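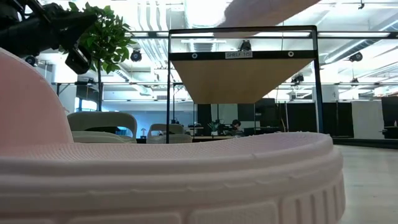

Health and Wellbeing

Listening to your feet when you live with diabetes

When Binta Haruna took off her socks one evening in December, she noticed a small brown mark on the left one, near the big toe. She had felt no pain that day. She had walked to the shops, carried the bags home and cooked for six people. She thought it was maybe some sauce from the kitchen, and she put the socks in the wash.

Two days later there was another mark, in the same place. This time she sat on the edge of the bath and looked at the bottom of her foot with her daughter's make-up mirror. There was an open sore, the size of a small button.

"I was more surprised than afraid," Binta told our group. "I have had type 2 diabetes for many years and I take my tablets. I thought the problem with feet is for other people, for very old people. I did not feel anything, so how could I have a wound?"

Her story is the reason for this item. Binta has asked us to share it with all members of the Zirniston Diabetes Support Group, and especially with the ones who, like her, were always a little shy to speak about their feet. She said that in her family you could talk about the heart and about blood pressure, but feet were considered not polite.

Why the feet?

High blood sugar over a long time can damage the nerves, and the longest nerves are the ones that go down to the feet. Some people feel tingling or burning at night. Other people feel less and less, and this happens so slowly that they do not notice it. Diabetes can also make the blood circulation in the legs poorer, so a small cut needs more time to heal and an infection can grow more easily.

Adaeze Nwosu is a podiatrist and she came to speak at our last meeting. She explained that pain is a useful messenger. If you have a stone in your shoe and you feel it, you stop and take it out. If you do not feel it, you can walk on it the whole afternoon.

"Many of my patients apologize to me when they take off their shoes," she said. "They say sorry for the smell, sorry for the nails, sorry for the hard skin. Please do not say sorry. I chose this work. I would much rather see an ugly toenail in my clinic than hear that you are in the hospital."

What happened with Binta

Binta called her family doctor the next morning. She was seen the same afternoon, and the doctor sent her to a foot clinic. There they cleaned the wound, took away the hard skin around it and gave her a special boot which takes the pressure from the front of the foot. She had to wear it also inside the house, and she admits that in the first week she cheated a little when she went to the bathroom at night.

The nurse found out, because the sore was not getting smaller. After that Binta wore the boot for every step. Her son Ebuka Chukwu moved in for some weeks to help with the laundry and the driving. He also learned how to change the dressing. He told us he was nervous in the beginning and had to look at the wall, but after a few times it became normal, like making the tea.

The wound closed after eleven weeks. Binta goes now to the foot clinic regularly, and she will continue to go, for a person who had one ulcer has a higher risk to get another.

The evening check

At the meeting we asked Adaeze to describe a simple routine. These are her words, from my notes, and I hope I wrote them correctly.

Look at both feet every day, at the top, the bottom, the heels and between the toes. If you cannot bend, put a mirror on the floor or ask somebody in your home.

Look for cuts, blisters, swelling, a change of colour, and any place that is warmer than the skin near it. Look also at your socks for stains.

Wash the feet in warm water and test it first with your elbow, not with your toes. Dry well between the toes. Use a cream for dry skin, but do not put it between the toes.

Put your hand inside each shoe before you put it on. One of her patients found a coin, another one a piece from a board game.

Do not walk barefoot, also not at home. Do not cut corns yourself and do not use the corn plasters from the drugstore without asking first.

Do not warm your feet on a heater or with a hot water bottle. Binta said this was the most difficult rule for her in winter. She wears now two pairs of loose socks in bed.

If you find an open sore, or if a foot becomes red, hot or swollen, call your doctor or foot clinic on the same day. If you also have a fever or feel generally unwell, get urgent care.

Questions from the floor

Julián Palacios asked if he must stop his evening walks. Adaeze answered that walking is good for most people with diabetes, but with a wound on the foot you should first ask the person who treats you. He asked also if it is a good idea to buy new shoes in the morning or later. Later is better, when the feet are a little swollen from the day.

Somebody wanted to know if numb feet can become normal again. The answer was that nerve damage usually does not go back, but good control of the blood sugar can help to slow it down. There was some silence after this. Then Yetunde Uzor said that she prefers to know it, and several people agreed.

The foot care fund

Our foot care fund helps members to pay for podiatry visits and proper footwear when they have no coverage for it. The goal for this year is $3000. The spring lunch at Cheema Hall brought in $500, and we thank everybody who cooked and everybody who bought a second plate. If you need help from the fund, please speak privately to Yetunde. You do not have to explain your finances in front of the group.

We have also printed the evening check on a card in large letters, and you can take one from the table near the door. It is available in English and French. If you can translate it to another language, we would be very happy.

Binta will be at the next meeting and she is glad to talk with anybody who is worried. She will bring her mirror. The meeting starts at 7 p.m., and the side entrance has the ramp.

This item is general information and it does not replace the advice of your own doctor, nurse or podiatrist.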